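Bench notes, tidy-up task, simulation and bench
Sunday, July 24, 2022

Picking up from the last entry. The question is still the narrow one: can the arm clear a table after a coffee break without a person standing next to it. Dishes to the rack, trash to the bin, table wiped. A ten-year-old does it in a few minutes and complains the whole time. We are nowhere near that, but I can now say more exactly where the time goes.

Setup unchanged on the bench side. Faltero arm, two-finger gripper, wrist camera, stock finger pads. Planner is the Burora branch, the one with the retry logic turned off. I left retries off on purpose. With them on, the logs look better than the behavior deserves and I can't tell a good grasp from a lucky third one.

Wiping first. The sponge routine runs start to finish on a bare table and leaves a strip along the far edge that it never reaches. The strip is a reach limit and will stay until the base is moved. Force along the stroke is fine in the middle and drops off at both ends. On a dried coffee ring it makes the same pass it makes on a clean surface, since nothing in the loop looks at the table between strokes. I would call this wiping only in the sense that the sponge moves. Need a check image after each pass and a rule for when to stop. Parked for now.

Trash. Paper napkins are good, better than I expected when we started in December. Crumpled is easy, flat is hopeless. The fingers slide over a flat napkin and close on air. Tried approaching at the table edge and dragging it over first, which works when the napkin is near an edge and pushes everything else on the table around when it is not. The Dallemach suction tip would solve flat paper, but then we are swapping tools in the middle of a chore, and the swap takes longer than the pick.

Dishes. Plates are fine if they sit alone. Stacked plates are not, because the finger tips can't get under the rim of the top one without touching the one below. Bowls are easier than plates. Spoons I have stopped testing until we have thinner pads.

Cups are where I spent the day. Upright cups are close to solved in simulation. Grasp from the side or over the rim, lift, carry, set down. On the bench the same policy does a bit worse, mostly from slip on glazed surfaces, and I believe that is a pad problem.

Tipped cups are another matter. A cup on its side has a wall that curves away in two directions, and the taper means a grasp across the body tends to squeeze it toward the narrow end. The handle-less ones also roll. People fix this without thinking, with one finger hooked inside the rim and a flick of the wrist. The closest thing we have is a rim straddle: one finger outside the wall, one inside the mouth, close, lift, rotate, put down on the base.

Ran 200 simulated episodes of the tipped case with the start angle randomized. Did not change the cup model, only pose and friction. Notes on the failures, in the order I found them:

Approach height is too low when the mouth is facing the gripper. The inside finger meets the lower wall before it is fully in, and the cup gets shoved.

Depth inside the cup is unreliable. Dark interior, few features, and the estimate wanders. The planner then picks an insertion depth that is either too timid or goes for the bottom.

Closing speed is too high for a light object. If one finger arrives first the cup pivots around it before the other one gets there. Halving the speed helped. Halving it again made no difference that I could see.

Rotation after lift is open loop. If the grasp is off center the cup hangs at an angle, and the controller sets it down at that angle.

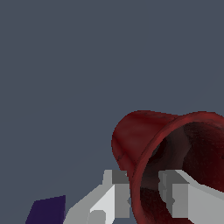 The last of these bothers me most, because it is the one that would break something in a real kitchen. A cup put down crooked near an edge ends up on the floor. A wrist torque reading before release should be enough to catch it, and the Faltero already reports torque. We just don't use it. Wrote a stub for this, not tested.

Also tried the scripted push-to-wall method from the Bastos code, where the cup is rolled against a fixed block and stood up there. Works when there is a block. Most tables do not have one.

Timing on the bench, for the record. Best upright cup to rack was over 10 seconds, with most of that spent on perception before the arm moved at all. Three cups in a row means three full perception passes, although the table has hardly changed between them. Caching the table state is an obvious saving and an obvious way to hit something that got moved.

So, can it do the chore. Single upright cups and crumpled napkins, yes, with someone in the room. Mixed table, no. I would not leave it alone with anything that can tip.

Next:
Torque check before release, bench only, plastic cups.
Rerun the tipped set with the approach raised by 10 mm, same seeds.
Order thinner pads, then go back to spoons.
Ask whether the base can be moved before anyone spends more time on the wipe path.
Retries stay off until the tipped set has been rerun.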